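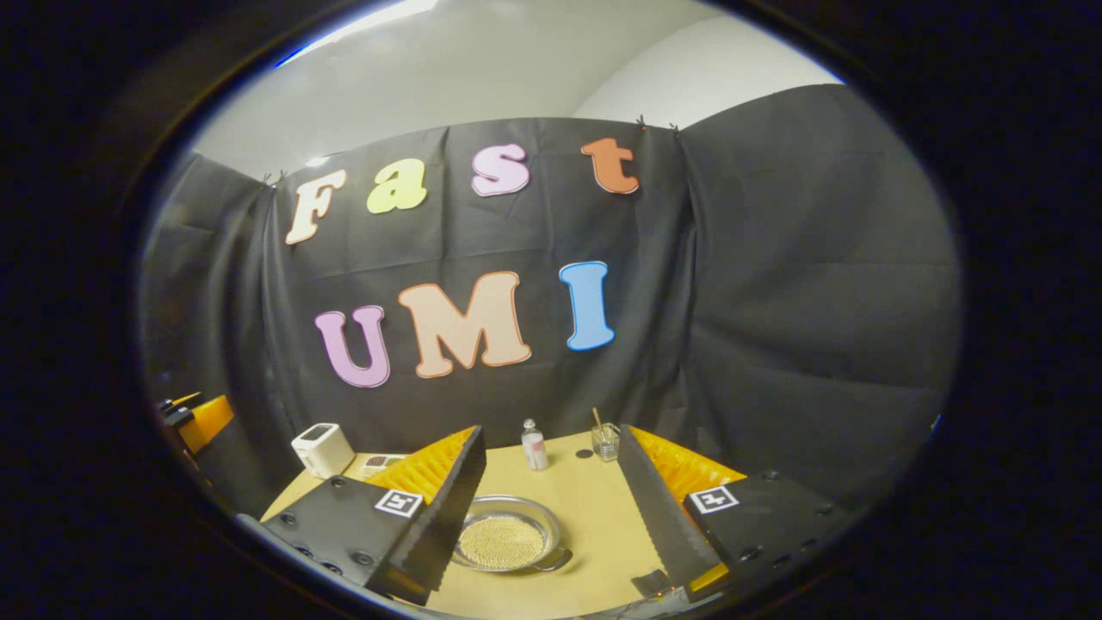
Green bin changes from 3rd April

Households in Brostton and Wernlow will have their green bins emptied every week from 3rd April. Collection stays fortnightly through the cooler part of the year for properties on the Drakov Road side of the creek, where the trucks share a run with the recycling.

Bins need to be on the kerb by 7 am with the lid closed. Leave a gap between bins so the arm can reach them. Food scraps can go in loose or wrapped in newspaper. Plastic bags are still not accepted, including the ones labelled degradable.

Each household can pick up two rolls of compostable liners from the Mofokeng Street library. Bring a rates notice or a lease. The next liner handout will be in December.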